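Grokulent, the open-source toolkit used to run grasping policies on low-cost robot arms, has a new release that changes how it handles wrist-camera footage taken while the arm is moving. The update went out in March and is available to all existing users.

The main addition is a blur-aware perception module. Earlier versions scored each camera image for sharpness and threw away those that fell below a fixed limit. The new module keeps them, estimates the direction and length of the smear from the joint readings, and passes both to the grasp planner along with the image.

Maëlle Girard, who leads perception work on the project at Undau, said the old filter had caused problems that were hard to trace.

"If you drop the blurred images, the planner goes blind during the last part of the approach," she said. "It would carry on with a pose that was seven or eight images old, and then people would write to us saying their gripper closed in the wrong place. The gripper was fine. It was closing where it had been told to."

The joint readings and the camera images also have to agree on the time, which they often did not. The release includes a calibration tool that moves the wrist through a short set pattern and measures the delay between the two. Users who skip it will get a warning when the planner starts, and the blur estimate will be switched off until the tool has been run.

Undau said it tested the module on 296 recorded episodes of floor-level picking, most of them with toy food and other small household items on carpet. Floor picking was chosen because the camera ends up close to the surface, where even a slow movement of the arm smears the carpet texture across the image. The old feature tracker tended to lock on to that texture.

Fabrice Texier, who wrote most of the planner changes, said the team had looked for objects with a repeating surface, as these were the ones users had complained about most. A toy corn cob became one of the standard items.

"Rows of kernels are awkward," he said. "The tracker matches one row to the next one along and decides the cob has moved by a few millimetres. Once you tell it which way the camera is going, most of those false matches go."

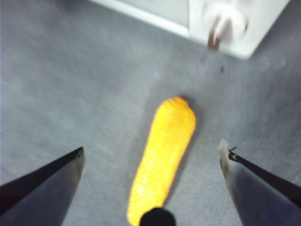
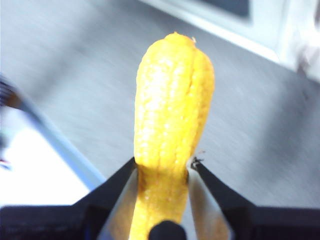
The planner now also treats the grasp as two separate checks. The first asks whether the object lies in the space between the fingers. The second asks whether it is held, using finger position and motor current as well as the camera. In earlier versions a single confidence score covered both, and the arm could start to lift on the strength of a good view alone. Texier said the split had been requested by several users – including Renato Salazar, who maintains the link between Grokulent and the Vellovska simulator.

Salazar said the simulator side would take longer. Vellovska draws every image perfectly sharp, so policies trained in it have had no examples of smear to learn from. A patch that adds it is being reviewed, but it slows drawing noticeably and will be off by default.

The release also includes a number of smaller changes. The replay viewer can now show the two grasp checks side by side with the wrist-camera stream. Log files are split after 3000 images instead of growing until the recording stops, and episodes can be tagged while they are being recorded. A long-standing fault that caused the viewer to freeze when two cameras reported the same name has been fixed.

Some users may need to make changes before updating. Configuration files that set the old sharpness limit will still load, but the value is ignored. Custom planners that read the single confidence score must be altered to read the two new ones. Gyula Bakos, who looks after the documentation, said a migration script covered the common cases and that hand-written planners would need checking by their authors.

Support for the older Opoku arm controller is being kept for this release only. It does not report joint readings often enough for the blur estimate to work, so arms using it will fall back to the previous filter. Isabelle Fehr, who handles releases, said the decision had been discussed with the people still running that hardware, and that security fixes for the previous version would continue until the next release is out.

The project closed 106 issues during this cycle. Work on the next version has started, with support for wrist cameras that expose the image line by line listed as the first item.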